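# Kaltico Tabletop Manipulation Station

**Manufacturer:** Zernon
**Category:** Light manipulation, household and shop-floor tasks
**Availability:** Evaluation units, shipping from April

The Kaltico station is a single-arm workcell intended for laboratories, training centers and small workshops that wish to assess which everyday chores can be given to a machine today. It is supplied as an evaluation product. Zernon does not offer it as a replacement for kitchen, cleaning or packing staff, and customers are asked to read the task ratings below before placing an order.

## Intended use

The station handles light, rigid objects on a flat surface. Typical work includes moving cups, clearing small items to one side of a table, and presenting parts to a person seated opposite. The arm accepts a range of end tools, from a two-finger gripper to a plain rod. The rod is the least expensive tool in the catalog and remains the one most often requested by teaching laboratories -- it has no moving parts, and a worn rod can be changed in 5 minutes without recalibration.

Contact tasks such as pushing, nudging and steadying are rated separately from grasping. A machine that can lift a cup may still fail to slide it to a chosen spot, and purchasers have often found the second task more useful than the first.

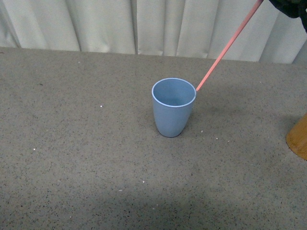 *Rod tool at the rim of a light blue cup, speckled gray tabletop.*

## Task ratings

Ratings were assigned by the Zernon applications group under Hina Qureshi. Each task was attempted 200 times with the standard controller.

| Task | Completed | Rating |
|---|---|---|
| Push an empty cup to a marked spot | 198 | Ready for supervised use |
| Wipe crumbs from a tabletop | 9 | Not ready |

Stacking, pouring and folding cloth have not been rated. Customers who require these functions should contact the applications group before ordering, as no delivery date has been set for them.

The low figure for wiping reflects a strict standard: an attempt was counted only when no visible crumbs remained. Work on this task continues with the Ziltier sensing module, sold separately.

## Supplied items

- Arm, base plate and controller
- Rod tool and two-finger gripper
- Emergency stop with wall bracket
- Printed operating manual and task record sheets

Tables, curtains and task objects are not included. A matte surface is recommended, and strong reflections should be avoided.

## Supervision and safety

A trained operator must be present whenever the arm is powered. The station is not approved for use around children, open flames or hot liquids. Glass and ceramic items should be introduced only after the operator has completed the same task with plastic ones.

## Service and ordering

Installation and operator training are provided by Marwat. Orders and requests for a site visit should be addressed to Nikola Bednarek, Evaluation Programs. Replacement rods are stocked and may be ordered without a service contract.

Page revised November 11, 2021.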